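Sindach home assistance project
Progress report to the Collet fund, second period
October 2025

1. Where we are

The second period was given over to bedroom tasks. We had told the fund that by its close we would be able to show the robot a household job by remote control, record it cleanly and train on the result. The first two parts are in place. The third has begun and the early numbers are set out in section 4.

The period started in August with the change from the bench to a furnished bedroom at the Zesetti site. This took longer than planned. The operator stands in the next room wearing a headset and gloves, and the delay between the operator's hand and the robot's hand was too long in the first few days to do anything useful with cloth. The cause was an old network switch. It has been replaced and paid for out of the small items line.

2. The task

The job we chose is clearing clothes: pick up a garment, carry it to a basket on the floor, let go of it, go back for the next one. It sounds simple and we picked it for that reason. Cloth has no fixed shape, though, and the basket sits low, so the robot has to bend and reach while keeping its balance near furniture. The bed matters too. It takes up a good deal of the floor and limits where the robot can put its feet.

Each demonstration is recorded from the head and from the wrists at the same time. The wrist views were added this period at the request of the fund's technical reader. The four views that follow were taken during the bedroom work, one from the head and three from the wrist.

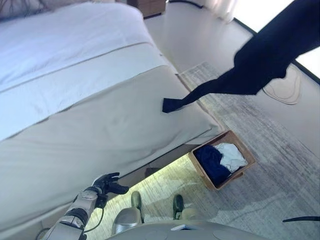 Wrist views, with the thumb and fingers of the hand:

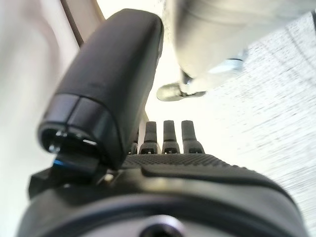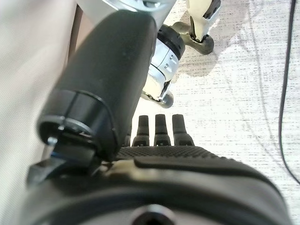
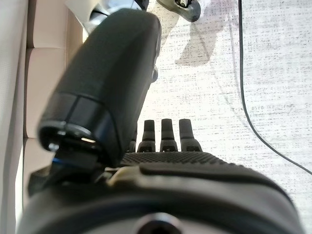

3. Recording

We recorded 2739 demonstrations in the period. Of these, 461 were thrown out on review. The main reasons were dropped video from one of the cameras, operators pausing for too long in the middle of a movement, and garments that slid off the hand and were picked up again in a way we did not want the robot to learn. We keep the rejected recordings in a separate store in case they are of use for work on recovering from mistakes, but they are not counted towards the target.

Four operators now share the work. All of them were trained on the bench first, then in the bedroom. Our first written instructions were too strict. They told the operator exactly where to grip each garment, and the recordings that came out of this were all much alike. The present version gives the start and end of the task and leaves the rest to the operator, with a short list of things to avoid: dragging cloth over the floor, pulling at the bedding, and turning the wrist past its comfortable range.

Operator sessions are kept to under an hour. Beyond that the quality falls off, mostly in the last part of the task, when the hand has to open over the basket. Operators tend to let go early when they are tired.

The touch of the hand remains the weak point. The operator feels nothing through the gloves and has to judge the grip by eye. Thin fabric is the hardest. With a thick garment the fingers close on a fold and it stays put, but a thin one can be held by the thumb and one finger only and the operator may not notice. Steltard, who supply the gloves, have offered a pair with a simple buzzer in each fingertip. We would like to test them early in the next period. There is no charge for the loan.

4. Training and first tests

A first model was trained on part of the recordings and run 200 times in the same bedroom with no operator in control. A member of staff stood by with the stop button throughout. The model can usually find a garment and close the hand on it. Carrying is less good, and letting go at the right place is the least reliable step. We have not yet given a single success figure to the fund, as the scoring was changed part of the way through and the earlier runs need to be scored again. The figure will be sent separately when that is done.

Two points can be reported now. Models trained with the wrist views did better at closing the hand than those trained on the head view alone. And the model copes badly when the basket is moved to a side of the bed it has not seen in the recordings. More varied starting positions are needed, and the operators have begun changing the layout between sessions.

5. Equipment and spending

Spending is within the agreed budget. The staff line is slightly over, owing to the extra days spent on the network fault, and the travel line is under by a larger amount. We ask for permission to move the difference. One wrist camera mount worked loose and was refitted with a longer screw. Battery life is enough for a morning's work, after which the robot is charged over the lunch break.

6. Next period

The work planned is as follows:

Test the Steltard gloves with all operators, on thin fabrics first.
Record with the basket and furniture in new positions.
Rescore the first test runs and send the result to the fund.
Add a second task, folding a towel on the bed, shown by remote control in the same way.
Try a small number of demonstrations where the operator stands beside the robot and guides its arms by hand, to compare the time taken.

We also need a decision from the fund on whether the recordings may be shared with the other groups it supports. The storage agreement for the Zesetti site has to be renewed before the next report is due, and the terms will depend on the answer.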